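Foro Taller y Electrónica > Almacenaje > Clasificar tornillería métrica pequeña

torno_viejo
Tengo M2, M2.5 y M3 mezclados en botes. ¿Ordenáis por diámetro o por longitud? Son 17 referencias, casi todas de Pimari, cabeza Allen e inox A2.

mcasal80
Por diámetro y paso. La longitud se ve a ojo; un M2.5 y un M3, no siempre. Etiqueta con norma (ISO 4762, DIN 912) y calidad.

Rhodri Hughes
No estoy de acuerdo. En montaje se busca por conjunto: tornillo, arandela y tuerca juntos. En Sadetard lo teníamos así y se cogía todo de un solo sitio.

mcasal80
Eso vale para series repetidas. En reparación acabas con arandelas M3 en seis sitios y sin saber cuándo pedir más.

torno_viejo
Es reparación. Unas 80 intervenciones al año, ninguna igual.

Rhodri Hughes
Entonces retiro lo del conjunto, pero separa inox de cincado. Mezclados no se distinguen con prisa.

fresa_97
El imán separa el cincado del A2 en un momento, aunque el A2 conformado en frío puede atraer algo. Yo uso cajoneras pequeñas.
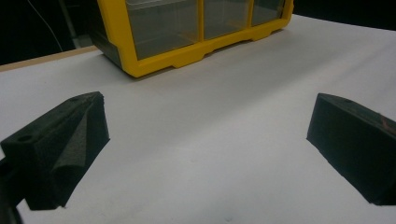
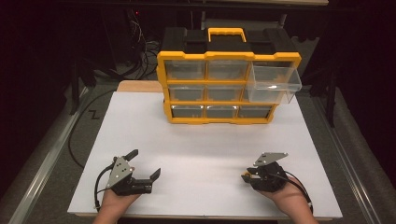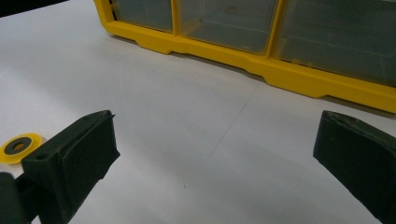
El criterio que mejor me funciona es una fila por diámetro y la longitud creciente de izquierda a derecha. Con un frontal de tres por tres como el de la cajonera amarilla y negra salen tres diámetros y tres longitudes de cada uno; lo que exceda va a otro módulo. La etiqueta, en el marco - el cajón se cambia de hueco sin querer. Las tuercas autoblocantes, aparte.

mcasal80
Discrepo en la etiqueta. En el cajón, siempre: si lo llevas al banco, el marco no te dice nada.

torno_viejo
Pondré las dos. ¿Las de Brunner aguantan el aceite?

fresa_97
Las de papel, no. Poliéster y desengrasar antes.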